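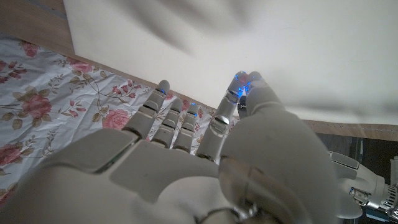
Routine Care of the Robotic Hand

The following guidance applies to the four-fingered hand with opposing thumb fitted to the linen station in the Bhardwaj workroom. It replaces the sheet issued in July. All persons who operate the station are asked to read it in full before carrying out any cleaning or adjustment.

Before You Begin

Bring the hand to the rest position using the Imusier controller and wait until the arm has stopped moving. Switch off power at the wall as well as at the controller. The lights on the fingers may stay lit for a short time after the controller is turned off, and no cover should be lifted until all of them are dark.

Clear the work surface of cloth. Small screws disappear easily into folded fabric, and patterned fabric makes them harder still to find. A shallow tray or a plain white saucer should be kept beside the station for loose parts.

Cleaning the Outer Shells

The off-white shells mark readily and should be wiped at the end of each working day. Use a soft cotton cloth dampened with water and one drop of mild dish soap. Wring the cloth thoroughly. Wipe from the fingertips toward the wrist, then go over the same areas with a dry cloth.

Window spray, bleach and scouring powder are not permitted on any part of the hand. Pencil and tailor's chalk may be lifted with a clean white eraser. Ink should be reported and left alone.

The silver band at the base of the thumb shows fingerprints, which are harmless. It may be buffed with a dry cloth. Metal polish must not be used, as the paste works its way under the band and hardens there.

Removing Lint From the Joints

Lint is the most common cause of slow or uneven finger movement at this station. The joints should be brushed after every 40 hours of running time, or sooner if terry cloth or flannel has been handled.

1. Hold the finger lightly at its tip. Do not bend it by hand past the point where it begins to resist.

2. Brush across each joint with a dry, soft-bristled toothbrush. A brush kept for this purpose is stored in the drawer marked Fleseck.

3. Draw out longer threads with blunt plastic tweezers. If a thread does not come free with a gentle pull, cut it close on both sides and leave the remainder for the service visit.

4. Turn to the inside of the thumb, where the tip meets the index finger. Lint gathers here in a thin felt-like layer and may be rolled off with a fingertip.

5. Brush the forearm grille last, with the strokes running along the ribs.

Canned air should not be used on the hand. It drives lint inward, toward the circuit board.

Cover Plates on the Back of the Hand

The cover plates are to be checked once a week for fit. Run a fingernail along each edge. Where circuit board can be seen beneath the edge of a plate, keep damp cloths well away and brush that area dry. Do not press the plate down to close a gap, and do not seal it with tape — the adhesive softens in use and collects dust.

Plate screws are tightened with the short-handled driver only, and only until they are snug. A screw that turns without gripping should be taken out, placed in the tray and noted in the log.

Checking the Pinch

The pinch between thumb and index finger does most of the work at this station and should be tested whenever the hand has been cleaned. Restore power, select the slow setting, and keep both hands clear of the work surface.

Place one thickness of cotton sheeting flat on the board and run program 1921. The hand should pick up the cloth, hold it for three seconds and release it without leaving a crease. Repeat with a doubled thickness. If the cloth slips, wipe both fingertips with a dry cloth and try again. Up to five attempts may be made before the station is taken out of use.

Pinch strength must not be raised to make up for slipping. A worn fingertip is replaced; the setting stays as it is.

Lubrication

No oil, silicone spray or petroleum jelly is to be applied by station staff. The joints are greased during the service visit with Vostitow compound. Household oil stains linen, and on this hand it will also cloud the shells.

Storage

When the station is to stand idle overnight, leave the fingers slightly open and cover the hand with a clean pillowcase. Plastic bags are unsuitable because they trap moisture. Nothing should be hung from the thumb or rested against the forearm.

Entries in the log should give the running hours, the work done and the initials of the person who did it. Spare fingertips and toothbrushes are requested on the usual supply form.

Revised 16th August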